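About Roramus

Hello, and welcome! We're Roramus, a small team in Fusarville that builds online booking tools for independent businesses: dog groomers, piano teachers, bike shops, a very busy pottery studio and plenty more.

Vendula Kollár wrote the first version for her sister's hair salon, which was still keeping its appointments in a paper diary (and losing the diary). Other salons on the street asked for it, then a dentist did, and by April she had 20 customers and no free evenings. Matěj Jelínek joined to look after the servers, and Yolanda Castaño took over support and the help pages. Today 2,076 businesses take bookings through us, and we still get a kick out of every new sign-up!

Our main product is called Sowerby. It adds a calendar to the website you already have, sends reminders by text or email, and handles deposits if you want them. You can change the colors and wording yourself. If you get stuck, write to us and one of the people on this page will answer, usually the same morning.

We love talking shop, so the Roramus blog wanders all over the place, from calendar bugs to whatever we've been reading over lunch.
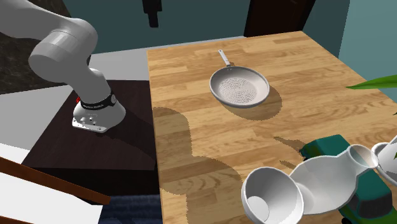
Robot arm on a dark pedestal, computer rendering

Our office is upstairs at 64 Ovlow Street, and the coffee is on from 8 a.m. Come by and say hi, or send Yolanda a note through the contact form.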